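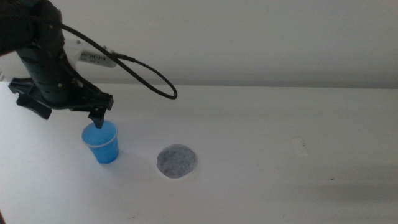
A black cable in a long loop over a white tabletop

Cable slack is the extra length left in a cable beyond the shortest path between its two ends. A portion of slack kept in one place is often called a service loop. It lets a plug be removed, a damaged end be trimmed, or equipment be shifted without running a new line.

Uses

In house wiring, slack is usually folded into the outlet box or left in the wall nearby. Telephone and data installers keep theirs above the ceiling or at the bottom of a rack. Outdoor fiber lines may carry long coils at poles and in underground vaults, so that a broken section can be brought to a work truck and joined there.

Bend radius

Every cable has a smallest curve it can take without harm. Tight bends can crack the insulation of power cords and weaken the signal in fiber. Loops are for this reason left wide and held with soft straps — hard plastic ties can pinch the jacket if pulled too far.

Drawbacks

Too much slack adds weight, blocks airflow in cabinets and makes lines hard to trace. Loose loops at floor level are also a tripping hazard.

See also

Cable management
Drip loop
Strain relief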